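Open house at Brikmont, April 9, 2021

I went in doubting the talk of a "calm, green workspace." The room gets two pictures, and I remain unsold.

Greenery and lights
Leafy stuff, four bright ceiling lights, a glowing purple screen. Calm is a stretch.
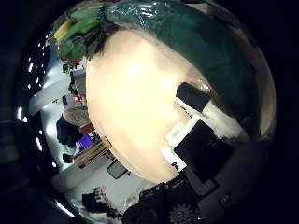 Seating and ceiling
Fouzia Swati swears by the chairs. 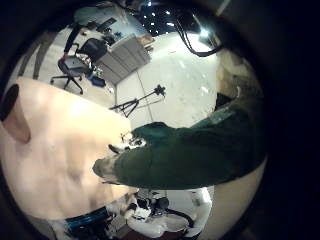
My doubts are mostly over the rent – 3,688 a month is steep. Black office chairs on wheels and cables hanging from the ceiling don't say premium to me.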